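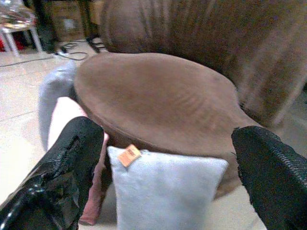
4. Recording the soft-goods episodes

Last changed 1/16/26

By now you should have Prutidon talking to both arms and all the camera streams showing up in the recorder window. If one is missing, go back to section 3, because nothing below will go well without it. This part covers the cushion task, the one I've spent most of my life on lately (563 kept episodes and counting!), so forgive me if I get a bit fussy.

Before you start

Pick a chair with a deep seat and park it between the arms. I like upholstery with some nap to it. Fabric looks different every time you brush against it, and the Wekalside policy needs to see that. Leave the background as it is, too. I used to tidy up before every session and ended up with a policy that got confused by a cable.

Note: Soft things never land the same way twice, so don't try to copy your last layout. Toss the pieces and go with what you get.

4.1 Set the start pose

1. Press Home on the leader arms and wait for both followers to stop moving.
2. Open both grippers. Partway is fine.
3. Bring the arms up on either side of the chair, jaws pointing in toward the seat.
4. Check the head view. You want the whole seat and both grippers in it.
5. Check each wrist view. The fingertips should show at the bottom corners with the cushions between them. If a finger covers the thing you're about to grab, back off a little and come in again at a different angle.

Caution: Keep your hands out of the space between the arms any time the followers are live. To move a cushion, hit Pause first. Yes, even for a quick nudge.

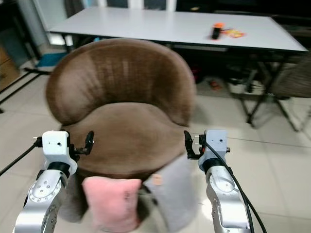
Figure 4-2. Head view with an arm on each side of the chair, and the pink and gray pieces at the front of the seat.

4.2 Record

6. Type the task line into Prutidon. Keep the wording the same for the whole batch.
7. Tap the left pedal to start.
8. Close on the fabric slowly. I aim for a good fold of cloth and stay away from tags - a tag makes a lovely handle for you and a terrible habit for the policy.
9. Lift, place, let go, and back the fingers clear before you do anything else.
10. Tap the left pedal again to save, or the right one to throw the episode away.

If you fumble a grasp and recover, keep it! I tested this in September with two Ouali policies, one trained on clean episodes only and one with the fumbles left in. Out of 40 tries each, the second one missed its first grab plenty of times too, but it went back for another go. The first one mostly closed on air and carried on as if it were holding something.

Note: Blurry wrist frames are okay during a fast reach. Blur while you're closing the fingers means you're going too fast.

4.3 Check the batch

11. Stop after every 9 episodes and play back the last one at full speed.
12. Open the batch in Koleck and mark the frame where each gripper first touches fabric.
13. Look at the episode lengths. Mine top out at 1,090 frames, and anything longer gets cut or recorded again.
14. Copy the batch to the shared drive before you power down the arms.

Koleck sometimes opens with the left and right wrist streams swapped. Close it and reopen the batch - don't rename the files by hand, or the contact marks will end up on the wrong arm. Training settings are in section 5.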